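Gornstead Foam Shape Board

I started cutting these boards for my sister's kids, and then their preschool wanted some, and now they're the thing I make most of in the Plunside shop! If you've seen my puzzles before, this is the simplest one I do. One slab of foam, four holes, and shapes to go through them.

I like foam for little hands. It's quiet on a hard floor (my downstairs neighbor thanks you), it doesn't hurt much when it lands on a toe, and you can wipe it down with dish soap and a damp cloth. Please don't put it in the dishwasher — I tried it with an early one and it came out curled like a potato chip.
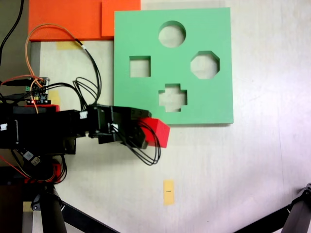 Foam Shape Board in mint green, with the red cube.

The four holes are a circle, a square, an octagon and a cross. People ask me why there's no triangle. I had one on the first version, but the points kept tearing, so I swapped it out and never went back. The octagon is the sneaky one. Kids try the circle hole first, then sit there turning the piece over and over, and I could watch that all day.

I'd say it suits most kids from age 3 up. Mitra Jafarzadeh uses a set in her classroom and keeps the pieces in a cloth bag so the kids can guess each shape by feel before they pull it out. I stole that idea, so the bag is now included.

Boards are cut to order, and I ship within 14 days. If you want a color other than mint, write it in the order notes and I'll tell you what I have on the shelf. Lost a piece? Send me a message with the shape and I'll mail you a new one, you just pay the postage.

Returns are fine for 16 days as long as nobody has chewed on it.

Also from the shop: Dromer stacking rings, Shojaei number tiles

Page updated 4/28/23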